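Rewatch thread, part 2. I'm going through the whole run of Naltmont in broadcast order, and tonight was the four-parter everybody calls "the Villaseñor one." Spoilers for all of it.

1/ Quick setup for anyone new. Naltmont is the 1979 serial about a survey ship that can't find its way home. The crew lands somewhere, somebody gets locked up, they leave. It ran 17 stories and this is the fifth.

2/ The ship picks up a distress call from Villaseñor, a mining moon. The call has been repeating for 184 years. Captain Callosen wants to ignore it. Dr. Trulteo says they can't. They argue for most of part one, and it's the best material in the story.

3/ Part two is slower. There is a long stretch in a tunnel that I'm fairly sure is the same tunnel from story three, lit from the other side. The miners' descendants show up at the end and take the ship's power cell.

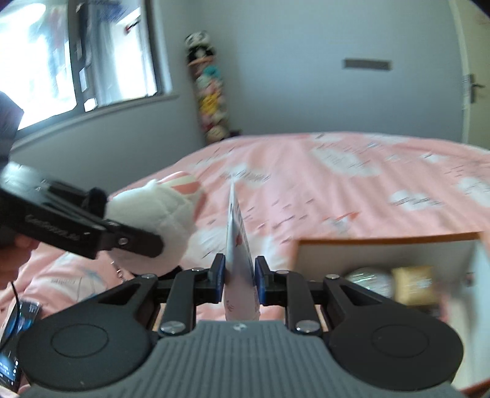 4/ Part three has the trial. The descendants think the distress call is the voice of their founder, so turning it off is a crime. Trulteo has already turned it off. I like that the script lets her be wrong here. She never asked anyone what the signal meant to them.

5/ Kulsoom Lodhi asked under the last thread if Callosen is always this cold. In the early stories, yes. He softens around story nine, when they brought in a new script editor. Here he is ready to leave Trulteo behind until the power cell comes up in court.

6/ The guest part is the prosecutor, who has maybe six scenes and gets all the good lines. "You came to rescue us from our own prayers" is the one people quote. It is delivered very flat, with her back to the judge, and it works better than shouting would have.

7/ Things that don't work: the robot guard. It moves at the speed of a shopping cart and the actors have to wait for it. In part four it is supposed to chase Callosen down a corridor and he has to stop twice and look at a map.
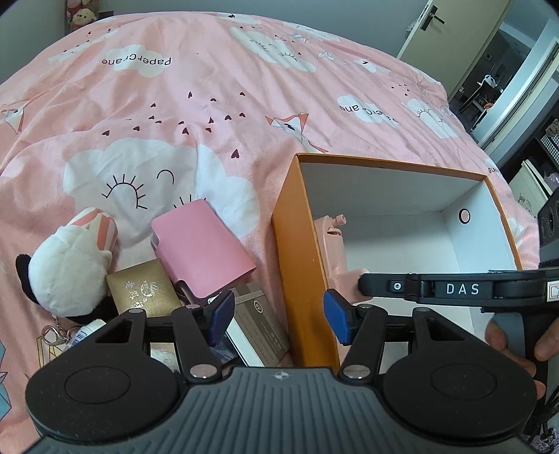

8/ Can you start the show with this story? You can, and I'd pick it over the first one. The only thing you need to know going in is that the ship is lost, and Callosen says that out loud in the first two minutes.

9/ The ending. Trulteo offers to restart the call and the prosecutor turns her down. They've now heard the quiet and some of them want to keep it. The others are building a new transmitter when the ship takes off. No vote, no big speech. The last shot is the antenna.

10/ Agata Ferraro pointed out that the antenna model comes back in story twelve, painted white and used as a city. I went and checked and she's right. You can see the same bent strut on the left side.

11/ The novelization adds a chapter from the founder's point of view. I would skip it. The founder turns out to have been a radio operator who left the thing on by mistake, and I think the story is better when you don't know.

12/ Ranking so far, best to worst: five, two, four, one, three. Naheed Siddiqui has three at the top of her list and we are not going to agree on that.

13/ Next up is story six, the one on the frozen ferry. I remember almost nothing about it except the hats. The thread will go up when I've seen all four parts - I'm not splitting it this time.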